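Ticket 2219 – Arm lets go early on spoon and cup moves
Status: reopened
Opened by: Rhiannon Mathias
Assigned to: Gervásio Dantas
Site: Pisville, table-setting cell

Rhiannon, 9:40
Reopening this. The note from Vosater says the early release was fixed in build 524. I don't buy it. We loaded 524 in July and the right gripper still opens before the move is done. Same task as before: plate, bowl, cup and spoon, stacked and unstacked on the grid cloth.

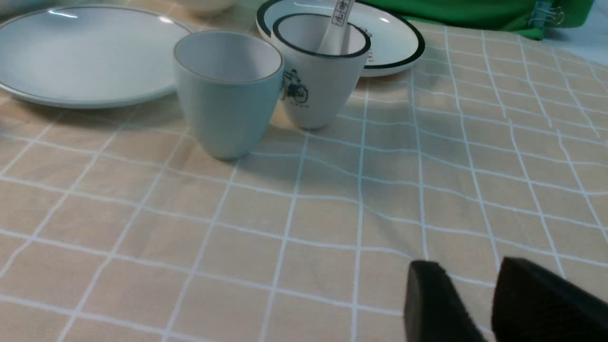
The first ticket was closed on the strength of one log file. The log says "grip OK" on every run, including the ones where the spoon fell. A log that says OK with the part on the table is not proof of anything.

Gervásio, 10:15
Vosater's first guess is slippery glaze. Possible, but the same dishes ran for months on the old build. I changed the finger pads anyway and got two more drops, both on the plain blue-gray set.

Question from Notburga Rüegg: Does the arm stop by itself when it loses a part?
Reply: Only if the finger gap closes past the limit. A spoon handle is thin enough that an empty grip can read the same as a full one, so the arm carries on to the next step.

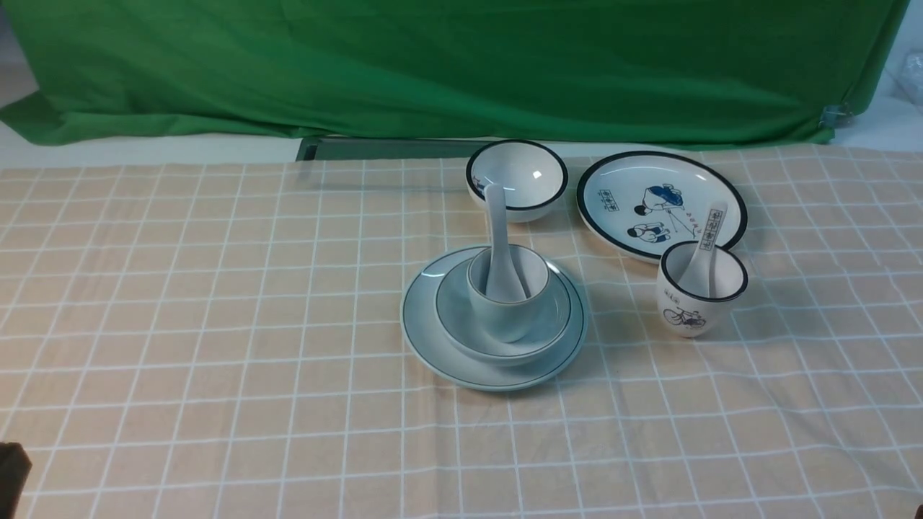 Gervásio, 11:30
Dropped the limit to 5 and slowed the lift. It did better, for whatever a short morning of runs is worth. I would not call it fixed – slowing a machine down hides all kinds of things.

Rhiannon, 13:05
Agreed. Please put the speed back and test the limit on its own. Changing both at once is how we got the last "fix".

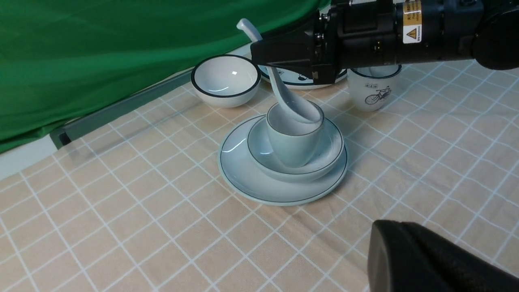
Speed is back to normal as of 13:20. First drop came soon after, with the spoon, and the log said "grip OK" again. So the new limit did nothing much, and the slow lift was covering for it. My money is on the release command being sent early by the Minja scheduler, which Vosater keeps telling us is impossible.

Gervásio, 14:10
Hands stay off the table while the arms are powered, please. Picking up a dropped spoon between steps is asking for a pinched finger. Hit the stop first.

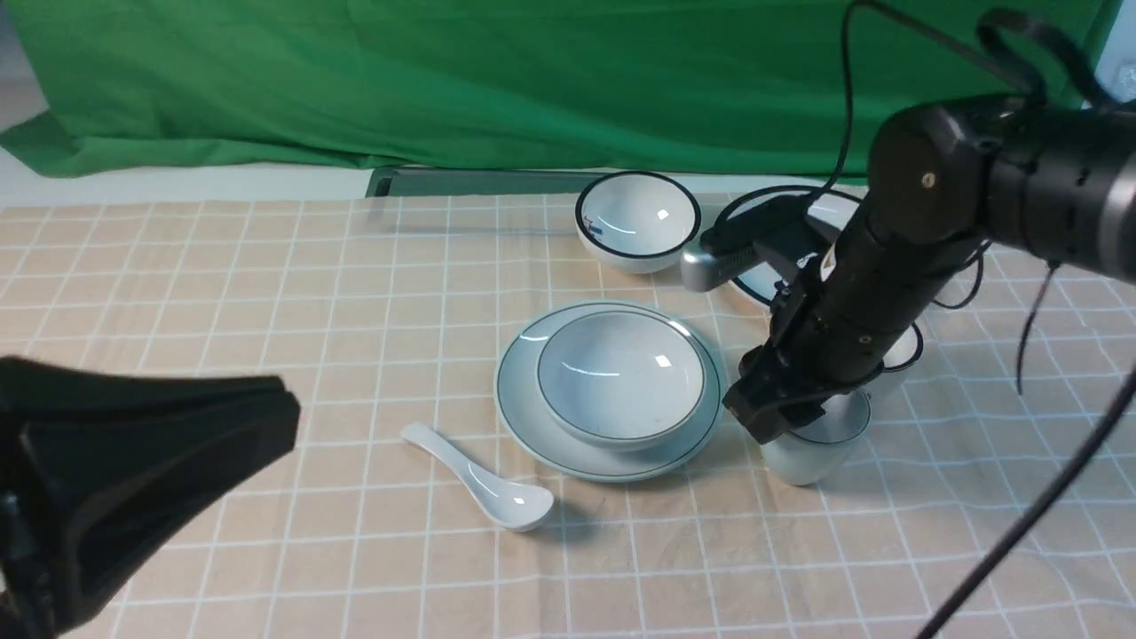 Still open
- Raw command times from Vosater, not the summary sheet
- Repeat on the old build with the same dishes
- Keep 524 off the second cell until we have both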